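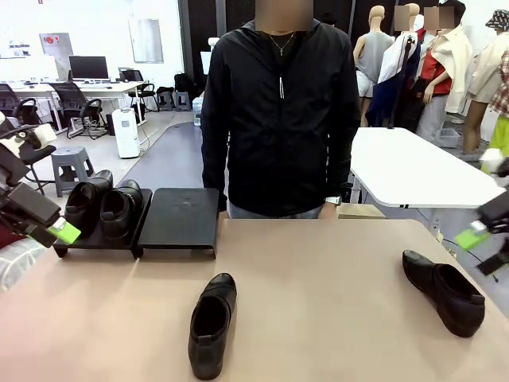

Most advice on setting out black shoes for a shop table is about lighting, and I don't buy it. Black leather looks dull when it's crowded. Use low risers, one pair to each, openings toward the customer. With slip-ons like the two side by side on the left riser, that shows the lining and the size stamp, if yours have one. Zumham sells a riser set for 352. A painted box from Tolmont cost me 20 and holds shoes up just as well.

Wipe each shoe before it goes out. The Kubíček method calls for 30 strokes with a horsehair brush. I stopped at 26 once and saw no difference. Use a barely damp cloth, then a dry one.
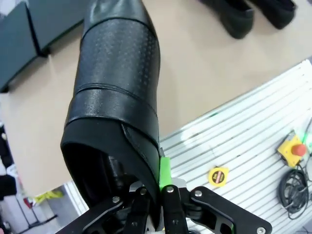

Boots need more care around the stitching. Polish packs into seams and perforations and dries gray, so go easy there and work it out with a dry toothbrush. Skip the spray shine.

Check the pairs last. Hold one shoe up, lay the other down, and compare the leather in the same light.

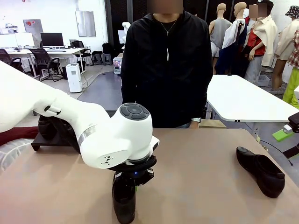
Photo: Cliltulis

If one is glossier, brush that one down. Adding polish to the dull one never seems to end.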